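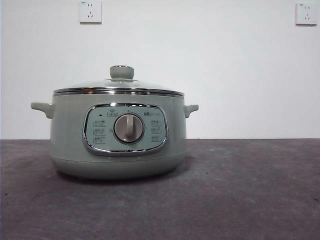

Electric multi-cooker

An electric multi-cooker is a countertop pot that makes its own heat. One vessel can boil, simmer, steam, stew and in many cases fry, which makes it one of the most useful things a small kitchen can own! The family is a broad one, running from plain noodle pots to large digital models with timers, and this article deals mainly with the wide, low kind that has a lid and two side handles.

Construction

The body is usually a double wall, with a cool outer shell and a metal inner pot. In some models the inner pot lifts out for washing, in others it is fixed and has to be wiped clean in place. A heating plate sits under the floor of the pot, and a thermostat switches it on and off to hold the chosen setting. Controls are placed on the front of the body, where a cook can reach them without leaning over the steam.

Lids are often domed glass with a steel rim, a wonderful arrangement for anyone who likes to watch a broth come up to a simmer. The dome also sends condensation back toward the sides of the pot. A knob in the middle, commonly matched to the color of the body, stays cooler than the glass around it.

Bowls and small parts

Clear bowls are popular companions to the cooker, for soaking beans, rinsing rice or simply keeping small items together while a meal is being prepared.
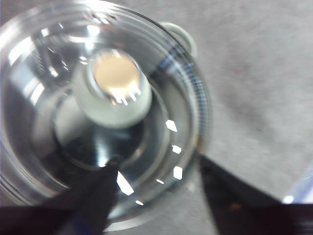

A clear bowl with a small white item inside, seen from above.

A ridged or stepped bowl needs a soft brush, as starch settles in the grooves. Glass bowls should not go straight from the refrigerator to hot food.

Placement and use

Multi-cookers need a level, heatproof surface and some breathing room. The writer Noelia Sepúlveda, whose handbook The Mansilla Kitchen is still passed around among home cooks in Pekport, advises leaving 10 centimeters on every side and keeping the cord well back from the edge. Her bean stew starts with 400 grams of dried beans and simmers for 3 hours - a splendid February dish.

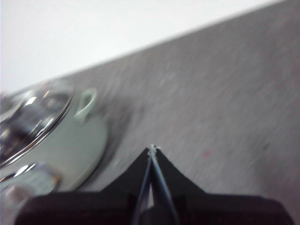
Finish and color are a large part of the cooker's charm. Early pots sold in Tirkmont came in white or bare steel, and pastels arrived later, with the Celtuscombe kitchen fairs helping to make them fashionable. Pale mint green is a lovely choice against a speckled gray countertop and a white wall, and it suits a room where the pot stays out all year. Light finishes do show splashes, so the outside is best wiped with a damp cloth once the pot has cooled. Abrasive pads dull a matte coating very quickly.

See also: rice cooker, slow cooker, hot pot, steamer basket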